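Kitchen diary, May

Up at half past five again. Made tea on the camping ring in the hallway and drank it standing by the back door, where the light was good and there was a bit of air.

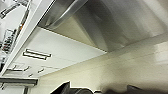
The bread dough I left overnight had gone over the top of the bowl, so it must have been warmer than I thought. I scraped it down, folded it twice and put it in the fridge. It will be flat, but it will do for toast.

I have been keeping the starter going since 2001. It came in a jam jar from the bakery at Lallirik, the one by the ferry ramp that later turned into a bike shop. For the first few years I fed it white flour and nothing else. Then I moved to rye and it got sour and slow, and I liked it better that way. It has been dead twice, or looked dead. Both times I scraped the dry stuff off the side of the jar and started over with that.

Went down to the Juhász mill shop at nine to get flour. They were out of the coarse rye and had only the Estix bread flour, which I don't care for. It takes up less water than it should and the dough tears. I bought one bag anyway, and a small bag of spelt to mix with it. The woman at the counter said the coarse rye would be in later in the month. She said that in April too.

Walked home the long way, past the allotments. The broad beans are up everywhere. Mine are behind — I put them in late and the slugs had the first row. I should have used the cut bottles like last year.

Back at eleven. Took the dough out and shaped it cold. One round, one tin. The tin loaf has 227 grams of the spelt in it, an odd number, but that was what was left in the bag after I dropped some on the floor. I wrote it down so I can do the same again if it comes out well.

Lunch was soup from the freezer. No label on it. Lentil, I think, with too much cumin, so it was probably from the winter.

Slept for an hour. Baked at three. The round one spread and has a crust like a roof tile on one side where it sat too near the back of the oven. The tin loaf rose better than it had any right to, nearly to the rim, and sounded fine when I knocked on it. I left them both on the rack and kept away from them until after five, which is a long time to be in a house with new bread.

Had two slices of the tin loaf with butter and the last of the plum jam. The spelt gives it a sweet taste. The crumb is tight at the bottom and I would give it another half hour next time before it goes in. More salt, too.

Read the rest of the Lirnumine seed catalog in the evening and marked the kale and a short carrot that is meant to do well in heavy soil. Didn't order. The postage is more than the seeds.

Fed the starter at ten and put the jar on the shelf over the radiator. Rain coming down hard now. I need to bring in the blue bucket tomorrow and find the lid for the flour bin.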